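A cream I used for most of last winter lists 32 ingredients on the box. One of them is a seaweed extract, and the seaweed gets the whole front panel: a drawing of it, its Latin name and the word "proven". I wrote to the maker, Flollico, to ask what had been proven and at what dose. The reply thanked me for my interest and said the formula was confidential.

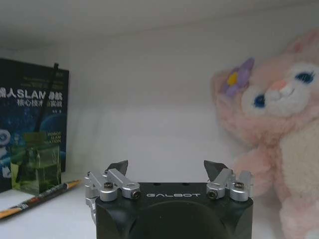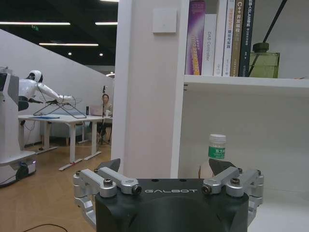

## Say how much is in it

My view is simple. If a skincare company names an ingredient on the front of the pack, it should print the percentage on the back. I don't mean the full recipe. I mean the one or two things it has chosen to sell the product on.

At present the list on the box gives ingredients in descending order by weight, but only down to one per cent. Below that they can go in any order the company likes. A plant extract in the middle of a long list might be there at nearly one per cent or at a trace, and the shopper can't tell which. Most people don't know the rule exists, so they read the list as a ranking all the way down.

Companies say that publishing the figure would hand their work to competitors. I find this hard to accept. A rival with a decent laboratory can measure what is in a jar, and the large ones already do. The person kept in the dark is the one paying for it.

## The trial and the tube

The second problem is where the evidence comes from. Brasness sells a night serum and supports it with a study of 12 people who used the raw extract twice a day. I have no quarrel with small studies, which have to start somewhere. But the serum is used once a day and contains the extract mixed with a great deal else, and the leaflet doesn't say whether the strength is the same. A result for the extract is being borrowed by the product.

Visser does a little better. Its website gives the strength of the active ingredient in the trial and in the finished cream, side by side, and they differ. The cream is weaker. I thought more of the company for printing that, and I bought the cream anyway.

Then there is heritage. Dedance puts 1832 on its lids – the year the plant was first described, according to the small print, and nothing to do with the firm or the formula. Old use of a plant may be a good reason to look at it in a laboratory. It doesn't tell me what a pump of lotion will do to my face.

## What it would cost

Not much, as far as I can see. The figures exist, as a factory can't make the same batch twice without them. Labels are reprinted all the time for new scents and new slogans. For small jars with no space, the number could go on the website next to the price.

I would expect some extracts to vanish from the front of packs quite quickly. My seaweed cream cost over £300 for a year's supply, and it was a pleasant enough moisturiser. I have gone back to a plain one from the chemist.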